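Main page | Contents | Random article | Recent changes | Talk

Reinholz Granary

The Reinholz Granary is a former grain store on the canal side of Wamgate, converted to offices and a public hall between 2016 and 2019. It is often called the oldest surviving warehouse in the town. The claim rests on a date stone over the north door, which was moved there from another building, and no deed or tax record placing the granary earlier than the 1840s has been found.

History

The building takes its name from the Reinholz family, grain dealers who leased it and may never have owned it. Local guidebooks credit them with its construction. The surviving leases name them only as tenants, and the builder is unknown. Grain storage ended before World War II. After that the granary held furniture, then paper stock, then nothing for long stretches. A fire in the roof space, usually described as having "destroyed" the upper floor, seems to have damaged four trusses at the east end.

Architecture

The granary has brick outer walls 200 feet long on the canal side and an inner frame of heavy timber posts. Its small, regular window openings were meant for airflow and were never glazed until the office conversion. The hoist bay in the center of the long wall is a replacement. Its timber hood was rebuilt from a single photograph that shows the building at an angle, and the depth of the present hood is a guess.

Conversion

The architect Theda Strobel won the commission with a plan that promised to keep "90 percent of the original fabric." The figure was repeated in most newspaper coverage. How it was worked out has never been published, and it appears to leave out the floors, nearly all of which were taken up and replaced to meet load rules. Of the 282 timber posts listed in the first survey, an unstated number were cut short and set on steel feet.

The main new element is a stair hall cut through all the stories at the west end. Strobel described it as "a quiet guest in the old house." Critics have been less sure. Maribel Ayala, who reviewed the project the month it opened, wrote that the hall was handsome but that it "took out the one part of the building where you could still read how the grain moved." The design team replied that the chutes there were already beyond repair — a statement the condition report neither supports nor rules out. 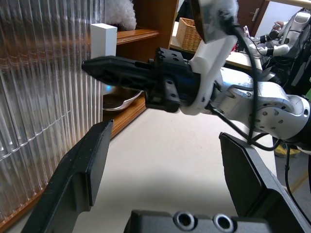
Insulation was added on the inside of the brick, a method that can trap moisture in old walls. The supplier, Ciltamo, stated that its lime-based board would avoid the problem. Monitoring was promised for 2 years, and no results have been made public.

Use and reception

The upper floors are rented as offices. The ground floor hall, named the Ceseo Room, is open to the public for exhibits and meetings, though opening hours have been cut since the first season. The building reopened in May and was presented at the time as a model for the reuse of other canal warehouses. No other warehouse in Wamgate has been converted on the same plan. An application to list the granary was filed on 06/12/2019. It relied in part on the date stone, and the reviewers asked for further evidence of age before making a decision.

See also: Wamgate canal basin; Adaptive reuse; Timber frame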